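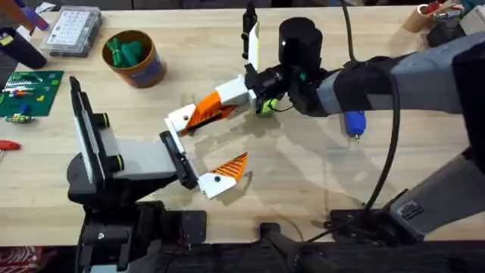
Review: the Clanik two-arm bench kit, tried at the Skeserlow open day

I have been going back and forth for the better part of a year on whether to buy a two-arm kit for my shop, and there is only so much you can learn from a product page. So when Skeserlow announced an open day with the Clanik kit set up and running, I signed up that same evening and talked my brother-in-law into sharing the drive (he came for the sandwiches, which were very good, by the way).

The format was simple. They took 8 visitors at a time, gave a short talk, ran a demonstration, and then let us try the thing ourselves for a good long while. I liked that a lot. At most of these events you stand behind a rope and clap.

First impressions were better than I expected. The arms are smaller than they look in the brochure, and they sit happily on an ordinary wooden workbench alongside the sort of clutter I have on mine, screwdriver and parts organizer included. You don't have to clear out a whole room. You do want some depth, though! Two arms reaching toward each other take up more space than you would guess, mostly at the elbows, and I'd want a deeper bench than the one I have at home.

The handover was the part I came for, one arm passing an object to the other, and I will admit I grinned like a kid the first time I saw it done. The host did it slowly, then faster, then let us choose the object. Light, squashy things went across beautifully. A smooth plastic bottle cap took several tries and ended up on the floor twice, and I was glad they didn't hide that or hurry us along to something easier.

The fingers deserve a paragraph to themselves. They are orange and ribbed, printed in the fin-ray style, so when you press on one side the tip bends in toward whatever you are holding instead of away from it. I squeezed my own thumb in a pair (with permission) and it felt like a firm handshake. According to the host, the set we were using had done more than 500 grasps that month, and I couldn't feel any cracking along the ribs. Spares come in a bag with the kit, and swapping a finger is a matter of screws and patience. Bring your own good driver, the one in the box is not much.

Now the grumbles. Cables, mainly. There is a lot of black cable, and the clips supplied were not up to keeping it out of the way when the arm swung around. I'd budget for a proper cable sleeve from the start. The manual is 204 pages long and manages to put the calibration steps near the back, after the parts list, where I would never have gone looking. Diltach, who handle the sales over here, told us a shorter quick-start guide is due in November, and I hope so. The fans are also on the loud side, fine for an afternoon but I wouldn't want to work next to them all week.

My turn at the controls came after lunch, and by the end of it I could pick up a soft toy and set it down more or less where I meant to.
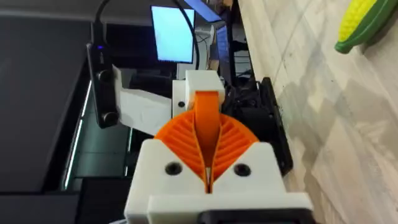 Obradović wrote in after I posted my first notes and said the grip settings make all the difference: start at the lowest force, work up one step at a time, and save a profile for each object before moving on to the next. I had left mine on the default the whole session, so that may explain a few of my drops.

Would I buy it? I think yes, for a patient hobbyist or a small shop with a bit of bench to spare. If you need something that works out of the box by suppertime, wait for that shorter guide. The next open day starts at 11 in the morning, and I'd get there early, the parking lot at Skeserlow is tiny.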